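Ostuvari shared work area — table and linen check
Date: 2018-08-12
Checked by: Weronika Walczak
Copy to: Reece Lightfoot

1. Table top clear of sharp items — OK.
2. Table stable when leaned on — OK. One foot adjusted in March, no movement now.
3. Cables — ACTION. Keep cable off the table top or tape it down.
4. Towel, grey — OK. Label still attached, no pulled loops found by hand. Tag no. 55 in the linen book.
5. Wet wipes within reach — OK. Reseal the flap after use.
6. Plant — OK. Pot sound, no leak on the table. Leaves are starting to spread, trim if they get in the way.

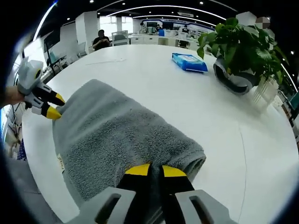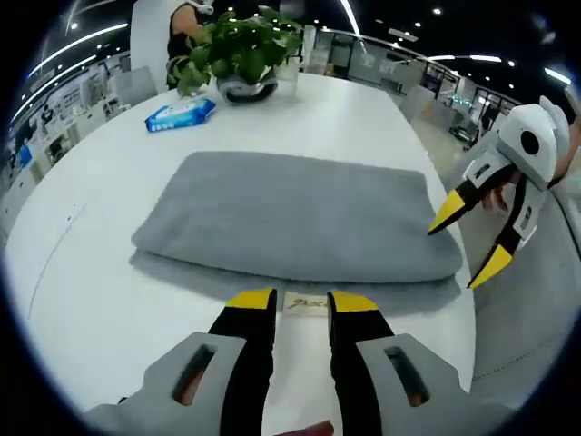
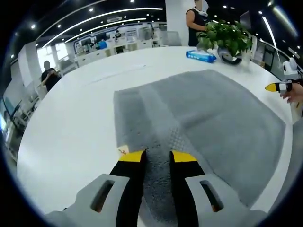
Items 4 to 6: grey towel, wipes and plant on the white table.

7. Glassware — COMMENT. Move drinking glasses to the kitchen shelf before folding work.
8. Walkway behind table — OK. Measured at about 9 m end to end, chairs to be pushed in.
9. Spare towels — 5 in the cupboard, one badly frayed. Bogumił Duda to replace it from Alell.

Open from last check: hook on the cupboard door still loose.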